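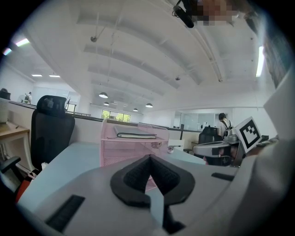

pink organizer on the blue desk, notebook up top

Home Explore Notifications Messages Profile

Okay so Saturday was desk day at Berge and I have opinions. Mostly about pink mesh.

I've wanted one of these two-tier things forever and I'm so happy with it! Notebook goes flat on the top tray so I can grab it without digging. Lower tier is for the small stuff that used to roll under my keyboard.

The blue desktop helps a lot too. Pink on pale blue – I know, very ice cream shop, but after two years at a brown desk I'll take it.

Margit says mesh collects dust and I'll be out there with a paintbrush by June. Fine. I own a paintbrush.

New rule for me: if it doesn't fit on the organizer it goes in a drawer or it goes home. I took home 40 pens. Forty! Half of them were dead and I'd been carrying them from desk to desk since Trultunberg.

Can we also talk about headrests on office chairs (black mesh back, love it). I used to think they were for executives. I was wrong, my neck says hi.

Alvar wants the same organizer in green and I can't find it anywhere, so if you spot one please send me the link – he's asked me twice since lunch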